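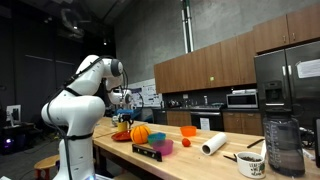
Orange pumpkin, red plate and yellow cup on a butcher-block table.

Andwood Ferry: Passenger Checks FAQ
Last updated 23/11/2025

Do I need a passport for the Andwood crossing?
Yes. Passport for everyone, babies too. A driver's license won't do it, not even for a day trip.

How long does it have to be valid?
Through the day you come back. If you plan on going further than Nasr, check the rules for wherever you end up. We can't look that up for you at the counter.

What's the pre-clear lane?
Left side of the terminal at Brollik. You send in your passport details before you travel, you get a code, you scan it and walk to the desk. Still a desk. Still an officer. Just a shorter line, most days.

Who can use it?
Foot passengers 12 and over with a confirmed booking. Cars go through the vehicle booths, same as before.

My kid is under 12. Do we have to split up?
No. Whole family uses the staffed lane on the right. Please dont send one parent through pre-clear with all the passports, it happens a lot and everyone ends up waiting.

How early should I get there?
2 hours before sailing if you're driving. Foot passengers, one hour. Gates close 20 minutes before departure and they do mean it.

Why was the line so bad in March?
School break plus two desks down. We had 3,738 foot passengers over the weekend and 2,573 of them came on the morning sailings. Extra desks are scheduled for the next one. Afternoon boats are quieter if you can swing it.

Will my passport get stamped?
At Nasr, yes, going in and coming out. Check the stamp before you leave the desk. Wrong date = tell the officer right then, we can't fix it later.

I lost my code.
Log in to Handby, go to My Trips, hit resend. No account? Bring your booking number to the info window.

Can I bring food?
Sealed snacks fine. Fresh meat and milk no. Fruit depends on the season, see the list posted at the terminal.

I missed my sailing because of the checks. Refund?
Not automatic. If you were in line before the cutoff we'll usually move you to the next boat with space. Keep your parking ticket or locker reciept, it shows the time.

Who do I complain to?
Mervin Pelletier, passenger services, Brollik terminal. Put your booking number in the subject line. Replies take up to ten days.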